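Long one today, friends, so get comfy! I finally rewrote the part of our grasp planner that decides how close the fingers can get to the floor of the bin.

The old code scored all 588 candidate poses before checking for collisions (my fault, sorry Stavros). Now the check comes first. 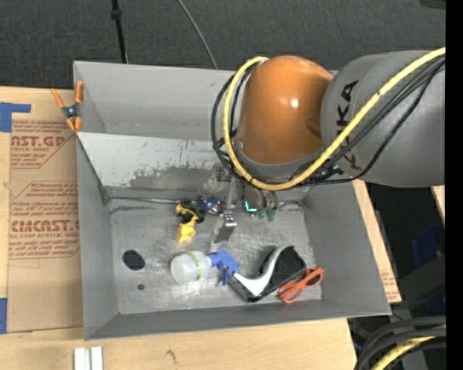 Gripper over the bin, spray bottle right below the fingertip.

Planning went from 90 ms to 70, and I'm so happy with it! Next up, glasses.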